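Donc voilà, lundi soir j'ai encore écouté le match au lieu de dormir. Ulitz contre Dundton, deuxième tour de la coupe, 435 spectateurs d'après le speaker, et moi dans ma cuisine avec les écouteurs et un reste de gratin.

Je le redis, Gil-soo Min doit jouer plus haut ! Depuis que Jeon est parti, on le colle devant la défense et il passe ses soirées à courir derrière les autres. Lundi, il est enfin monté à la 64e minute, et dans la foulée il a mis ce centre au deuxième poteau (le commentateur en a perdu la voix) – un à zéro, merci, bonsoir.

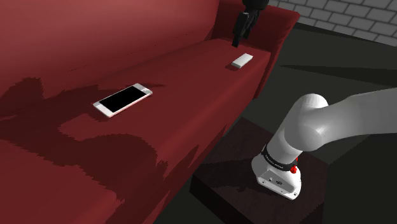
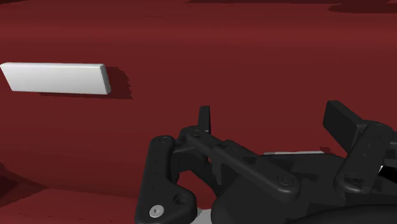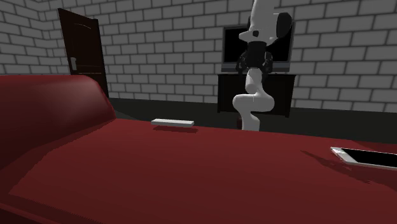 Après le but, on a reculé, évidemment. Je ne comprends pas cette manie de défendre à dix dans la surface quand l'adversaire n'a que des grands devant. Deux corners de suite, un ballon sur la barre, et notre gardien qui prend un jaune pour avoir traîné sur un dégagement. Bon, c'est passé.

Prochain tour à Drimisness. Le car part à 7 heures du matin, c'est une expédition, mais j'ai quand même réservé ma place. Ma sœur hésite encore à cause du dos – si quelqu'un veut partager les sandwichs, écrivez-moi en commentaire avant jeudi.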